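Speaker notes: "Who gets the centre?"
Regional manufacturing evening, Skestow, 25/03/2021

Filed under: Talks & slides > Industry and skills

Start without the title slide. Ask who in the room has been to the opening of an innovation centre. Then ask who has been back a year later. Leave a pause and move on.

What I was asked to talk about: the planned process hub at Skestow, and what it means for small medicine makers. I should say early on that I have no stake in it. I spent a long time on the supplier side and I have read the prospectus twice. I would like it to work. I don't think the case has been made yet.

The headline numbers. 200 jobs, 30 partner firms, doors open in three years. Say them slowly. Then go through them one at a time.

Jobs first. The prospectus says "supported", and that word is doing a lot of lifting. A supported job can be one that exists today in a firm that hires a bench for a fortnight. I asked how many people would be on the hub's own payroll and was sent a paragraph about the wider economy. If anyone here has had a better answer, I'd like to hear it in the questions.

Partner firms. A letter of interest costs nothing. I signed a few of them in my time and I couldn't tell you now what half of them were for. Ask which firms have put in cash, and which have put in a logo.

Opening date. Fosta was also going to open in three years. It did open, to be fair, though the clean rooms came a good deal later than the café. Keep this light, there may be Fosta people in.

(Drink of water. If running late, skip straight to Plukis.)

Next part is on what the hub will do. The idea is continuous processing: you feed material in at one end and tablets come out of the other, with checks along the line, in place of the stop-start batches most of us grew up with. It is a good idea. It has been a good idea for a long time. The trouble for a small firm was never that it couldn't find a pilot line to look at. It was paying for the paperwork when you change how a licensed product is made, and then paying for your own line afterwards. 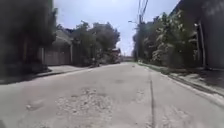 So who pays for that second step? There is nothing in the plan about it. The hub takes you as far as a successful trial run, shakes your hand and sends you home to a bank manager. Say this plainly and don't soften it. I've seen good work stop at exactly that point more than once.

Plukis. This was a trial of a low-dose tablet, run on borrowed kit. 111 batches' worth of data, all of it decent by the usual measures. The firm behind it went back to the old method because the old method was paid for. No villain in the story. But it was written up as a success in the funder's report, and I think it will be counted again in the Skestow numbers. I can't prove that second bit, so word it carefully.

Equipment. Verstraete is named as the preferred supplier. Fine, their machines are well liked. My question is what happens to a firm that trains its people on one maker's line and can only afford another's. Does the skill carry over? Some of it will. I'd want to see that tested before we call it a training centre for the whole industry.

Now the fair bit. Don't rush this.

The teaching offer looks strong. Evening courses for technicians, open to people without a degree, and the fees were published in January so you can check them yourselves. If the hub did only this and did it well, I'd be far less grumpy.

The site has room to grow too, and the lease terms I've seen are sensible.

What I'd ask for before cheering:

- a payroll figure, with a date on it
- cash and in-kind support listed separately
- a named fund for firms going from trial to their own line
- a yearly count of products made by the new method and sold to patients, published even when it's low

The last one matters most to me. Visitors, workshops and "engagements" are easy to count, so they get counted. A product on a pharmacy shelf is harder. Someone will say it takes too long to show up. It does take long. Publish the nought for the first few years, then, and tell us why.

Likely questions: "Isn't something better than nothing?" Depends what else the money would have bought. Mention apprenticeships at existing plants. "Are you against public funding?" No. I'm against paying for it and then not checking.

Leave the list of four on screen while people ask. Handouts are by the door, black and white only.

We use cookies to remember your settings and count visits. Accept | Manage choices

Contact | Copyright and reuse | Back to top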